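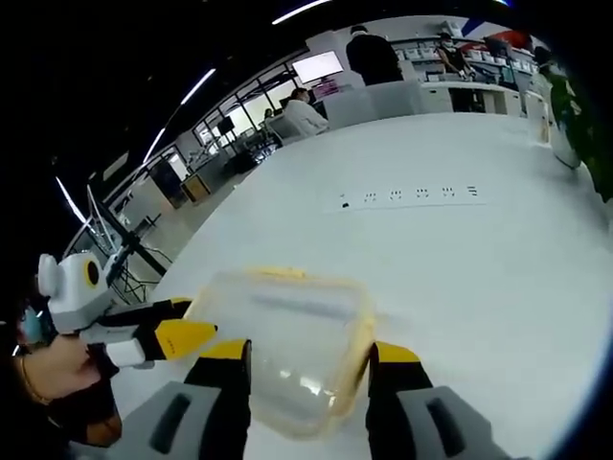 Chapter 2
Keeping Food Fresh

Food starts to change the moment it is picked, baked, or cooked. Bread goes stale, lettuce wilts, and a bowl of rice left out on a warm July night can spoil by morning. The story of how people learned to slow all this down is a wonderful one, and it begins long before the refrigerator!

Take the hill town of Gastberg. Over 3000 years ago, families there dug pits into the cold north slope and packed them with grain, roots, and dried pears. Diggers have mapped 283 of these pits so far, many still lined with clay. Down on the coast at Zisandale, where the ground was too wet for pits, people turned to salt and smoke instead.

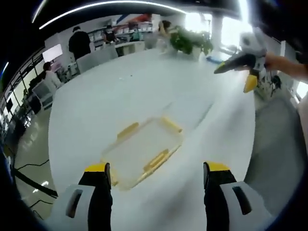 Both towns were fighting the same tiny enemies. Bacteria, yeasts, and molds need water, warmth, and time, and most of them need air too. Take away even one of these and growth slows down, sometimes to almost nothing.

In this chapter you will look at drying, salting, chilling, and sealing, and you will try two of them yourself. You will also read from the Muklow pantry book, a household record with 740 entries on what kept, what spoiled, and how long it took. Have a slice of bread ready for the first activity.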